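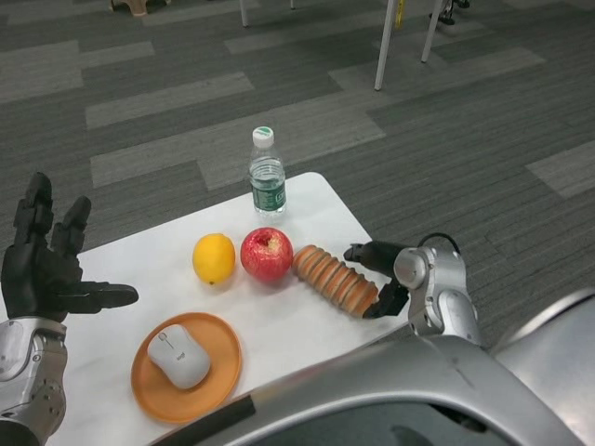 2021-02-22

I have been eating lunch at a desk for most of my working life, and I'm here to report that I've quit. Well, mostly quit. I moved to a table!

Some background for anyone new. Back in January our office packed up and moved across Girstead to a building with a lot more floor and a lot less kitchen. The old place had a proper break room with a toaster and a drawer full of soy sauce packets going back to the dawn of time. The new place has a sink, a microwave that takes four tries to understand a button press, and miles of gray carpet. I kind of like the carpet, though. It's the tile kind, with darker and lighter rectangles, and when I'm on a long call I pace along the dark ones like a kid avoiding the cracks in the sidewalk.

Anyway, for the first couple of weeks I did what I always do, which was to eat over my keyboard. I had crumbs in the space bar. I had a sticky J. One afternoon I picked up the phone and there was apple juice on it, and I thought, okay, enough, I am a grown person and I can walk across a room to eat a sandwich.

So now I have a white table. I mean, it belongs to everybody, but I've been using it so much that I feel possessive. It's a plain white rectangle and you could not call it charming, but food looks great on it. I never understood why people bothered laying things out nicely for a lunch that would be gone in ten minutes, and then I put a lemon down on that table and just stood there admiring it. A yellow lemon on a white table! Next to a red apple! I felt like I should be wearing a beret.

The lunch itself is pretty simple, and people have been asking (two people, but that's people), so let me go through it.

The bread is the star. There's a bakery called Quách on the way in, and they do a long, light brown roll with ridges winding all the way down it. I don't know the real name because I point. I've eaten one nearly every workday since the move and I am not close to being tired of it. You can pull it apart along the ridges if you're patient, or you can just bite the end off like I do. Some days I split it and put cheese in, but I think it's better plain, with something sour alongside.

Which brings me to the lemon. I know a whole lemon is an odd thing to carry around. It started when I was trying to drink more water and kept getting bored halfway down the bottle. I tried those little squeeze drops and they tasted like furniture polish. A real lemon costs next to nothing, lives happily in a coat pocket, and half of one will do a bottle. The other half goes home in a jar and ends up on whatever I'm cooking for dinner. If you do this, roll the lemon hard under your palm first and get the juice moving, and cut it over a plate. I learned the plate part by getting lemon in a paper cut. Twice.

The apple is an apple. I like the red ones with the yellowish streaks, and I like them crunchy, and I get very let down by a mealy one. I've started buying four at a time instead of a big bag, since the big bag always had a few sad ones at the bottom by the time I got there.

Then there's the orange plate, which I love more than a plate deserves. It's round and shallow with a bit of a raised rim, and that rim is the whole reason it works, because an apple can't roll away on you. It also catches crumbs. And, fine, I'll admit it – it makes a very good spot for a mouse. I kept leaving my wireless one in odd places all over the office, then getting back to my desk and patting around for it under papers. Now it sits on the plate until the food goes on, and I know right where it is. My sister thinks this is disgusting. I wipe the plate! I wipe the mouse too, for that matter, more often than I ever did when it lived on the desk.

As for water, I'm still on bottles with a screw cap, which I'm not proud of. I refill them from the tap until they get that crinkly, tired look. I did order a nice steel flask from Ultard, and it came with a lid that needs two hands and a good grip, so it's been sitting on top of the fridge at home. If anybody has had luck with one of their other lids, please tell me, because the flask part is lovely.

I wanted to see if all this was saving me anything, so I kept track for a while. My old habit was to run down to Bumatora for a noodle bowl, and between the walk, the line and the walk back, that ate 40 minutes before I'd had a bite. Now I can take a slow 30 for lunch and still have time to pace the carpet. I do miss the noodles. I've decided they're allowed when it's raining, which makes no sense at all, given that it's the worst time to walk there, but a hot bowl of noodles when your socks are damp is one of the better things in life.

Next up, I want to sort out a cloth napkin situation. Paper towels are fine but they skid all over that table, and the lemon deserves better. I'm thinking something dark green. I also have my eye on a small bread knife with a cover, if I can find one that won't worry the people at the front desk. Leave me a comment if you've got a favorite, and if you know what that ridged roll is called, please, please tell me before I have to ask and they find out I've been pointing for weeks.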